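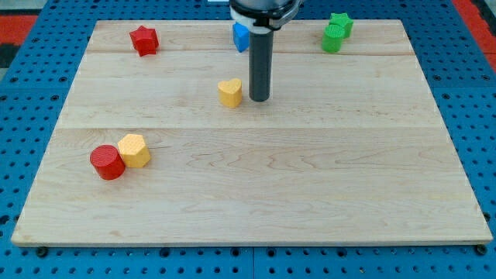 How soon can I drink water from a newly fitted Surnuveo tank?
Wait until the tank has been filled and emptied once and the diverter has been cleaned, then boil or filter the water before drinking it.

Section 5. Setting up the tank before the rains

This section covers the Surnuveo 1668 litre upright tank with the standard diverter. If you have the low tank made for verandas, follow the sheet packed inside its lid instead. The gutters must already be up and must fall towards the downpipe.

5.1 Preparing the base

1. Choose a spot within two metres of the downpipe. Keep well away from septic tanks and large trees.
2. Clear the ground down to firm soil and remove any roots.
3. Lay the base slab and check it with a spirit level in both directions. Leave the slab to cure fully.
4. Sweep the slab clean. Even a small stone under the tank can damage the floor of it once it is full.

Caution: a full tank weighs more than a family car. Never stand it on pallets, loose blocks or a timber deck.

5.2 Placing the tank

1. Roll the tank to the slab on its side. Two people are needed.
2. Stand it upright with the outlet facing the side where you will fill buckets.
3. Fit the tap with the rubber washer on the inside of the wall. Tighten by hand, then a quarter turn with a spanner.
4. Fit the overflow pipe and lead it to a drain or soakaway.
5. Tie the tank down using the lugs near the top. An empty tank will blow over in the gusts that come before the first storms.

5.3 Fitting the diverter

The diverter holds back the first water off the roof, which carries the dust, ash and bird droppings left over from the dry months.

1. Cut the downpipe 78 cm above the tank inlet.
2. Push the tee piece on to the cut end with the arrow pointing down.
3. Attach the long chamber below the tee and drop in the float ball.
4. Screw on the end cap. Check that the small drip hole in the cap is open.
5. Run the side pipe from the tee to the tank inlet and clip it to the wall.

Note: in places where fields or bush are burned every year, fit the second chamber (sold separately). Our Skolholm and Zakotetti branches keep it in stock.

5.4 First fill

1. Brush the roof and clear the gutters by hand. Wear a dust mask if there is ash.
2. Disconnect the side pipe and let the first good rain run to waste.
3. Empty the diverter chamber, rinse the float ball and reconnect the pipe.
4. Let the tank fill. Look for drips at the tap and overflow.
5. Drain this first fill on to the garden. It may taste of plastic.

Caution: do not climb into the tank for any reason. Cleaning from inside is a job for a trained fitter.

5.5 During the dry season

Close the inlet flap when the last rain has passed, usually by October. Check the mesh on the overflow once a month for holes that would let mosquitoes in. If the water smells or turns brown, stop using it and drain the tank from the bottom plug.

Washers and mesh can be ordered through Sadeghi Tank Supplies. For fitting questions ask for Pejman Akbari, and for warranty claims ask for Abbas Mazandarani. Have the serial number ready, which is moulded into the wall below the lid.

Section last revised August 29, 2020.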